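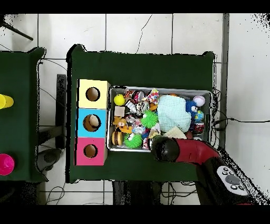

Tidying up is the act of returning objects to the places where they are supposed to live. It is practised in most households, usually shortly before visitors arrive, and differs from cleaning in that no dirt need be removed. A room may be tidy and filthy, or spotless and impossible to cross.

Origins

For most of history the average home held too few things to need much sorting. Pots hung on hooks, blankets went in a chest, and the rest was being worn. Cheap shelves, cheap toys and the spare room changed this, and by the time the cupboard under the stairs was full, tidying had become a chore in its own right.

Methods

Sorting by kind puts like with like, and works well until the owner meets an object that is like nothing else. Sorting by use keeps things near the place they are needed, so that scissors end up in every room except the present one. Sorting by colour is popular with children and with people who photograph their bookshelves.

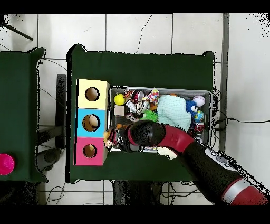 Coloured boxes beside a tray of mixed toys.

A fourth method, known in the town of Ondness as "stairing", involves leaving objects on the bottom step for the next person going up. They may remain there for years. The rival village of Undgate claims to have thought of it first, and keeps a stair carpet in its museum as evidence – the carpet is largely hidden by other exhibits.

Storage

The storage box is the chief tool of the trade. The Hillia company sold its first lidded box through a catalogue that listed 743 household goods, many of which would later be kept in it. Its rival Yoo offered a set of five nesting boxes, admired for taking up very little room provided nothing was put inside them. Labels are often added in the first week and seldom believed after that.

The odd drawer

Nearly every system allows for one drawer to which no rules apply. It commonly holds string, dead batteries, foreign coins and a key. A household survey in Ondness recorded 3643 items from such drawers, including around 4 tape measures per street. The keys were tried in local doors without success and put back.

See also: Attic; Car boot sale; Spring cleaning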